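Kotcombe stellt Wand- und Flächenserie Belevard vor

Dekorpaneele und geflieste Arbeitsfläche als abgestimmtes System

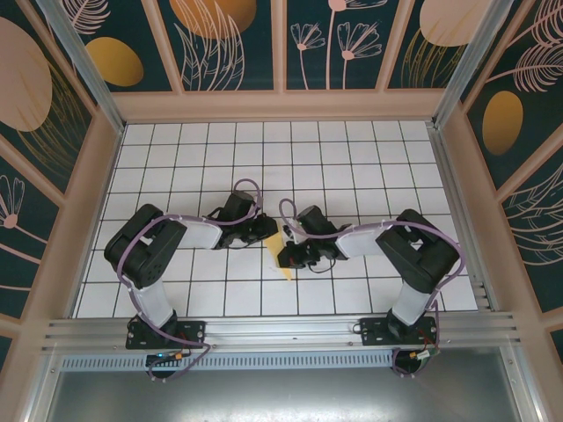

Belevard: weiße Arbeitsfläche im Fliesenraster, Umrandung in Pfirsich, Rückwand in dunklem Petrol mit Blütenzeichnung.

Venine, 17. Januar 2019 — Der Ausstatter Kotcombe nimmt die Serie Belevard in sein Programm auf. Sie umfasst Wandpaneele und Arbeitsflächen für Werkstatt- und Laborräume. Die Dekore stammen aus dem Studio Honorato. Rosa Blüten und Blätter sind als Linienzeichnung ausgeführt, dazu kommen goldfarbene Ovale. Die Seitenwände greifen beide Motive auf.

Die Arbeitsfläche ist weiß und durch dünne schwarze Linien in quadratische Felder geteilt. »Das Raster erleichtert das Ausrichten von Teilen ohne zusätzliche Markierung«, erklärt Produktleiter Arlindo Meireles.

Zum Start sind 29 Dekorvarianten lieferbar. Die Jahreskapazität liegt bei rund 3000 Paneelen, die Lieferzeit beträgt 20 Werktage. Muster können ab sofort angefordert werden — maximal 30 Stück je Auftraggeber.

Pressekontakt: Kotcombe, Arlindo Meireles, Venine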